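Stodbridge shared kitchen, walk-round 2022-05-18
Inspector: Judite Bastos
Copy to: Grornport office

I used the February sheet as a starting point. Every line on it was ticked, which I find hard to believe of any kitchen, so I did the whole thing again from the door inward.

## Cold storage

- [x] Walk-in door closes by itself
- [ ] Walk-in temperature log complete. *There are 12 entries in the same pen, same slant, same reading. Somebody filled these in at one sitting. I'd like the log kept on the door and initialed.*
- [x] Raw meat on bottom shelf
- [ ] Reach-in gasket intact. *Split at the hinge side. Karkon's service slip says "replaced." Replaced with what?*

## Dry goods and containers

- [x] Flour and rice off the floor
- [ ] Lids fit. *Partly. The new tubs were sold to us as airtight and I'm not convinced. I turned 2 of them upside down over the sink with water in them and one dripped.*
- [ ] Everything dated. *Most of the spice shelf has no date at all. "We use it up fast" is what I was told. The cumin has faded to the color of sand.*

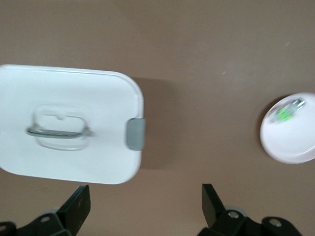 - [ ] Allergen labels on decanted food. *Nuts and seeds are labeled. Milk powder is not, and it sits next to the potato starch. Please fix this one today.*
- [x] Scoops stored outside the product

## Fire and gas

- [x] Extinguisher tag current
- [ ] Hood filters clean. *The Ferri invoice charges for a full degrease. I wiped one filter with a paper towel and the towel came away brown. Ask them for before and after photos next time, or hold the payment.*
- [x] Gas shutoff reachable
- [ ] Staff know where the shutoff is. *I asked three people. One knew.*

## Floors, sinks, exits

- [x] Hand sink has soap and towels
- [ ] Hot water at hand sink. *It gets there, but it took 32 seconds. The plumber calls that normal for the building. Maybe.*
- [ ] Back exit clear. *Bread crates again. They were moved while I was standing there, so I left the box empty.*
- [x] Floor drain covers seated

## Result

Not passed. Open items go back to the kitchen lead, and I'd like to see each one myself before it gets a tick. A text saying "all done" won't count. The new sheet has 23 lines with a space for initials beside every one; the old sheet is to be thrown out.

J. Bastos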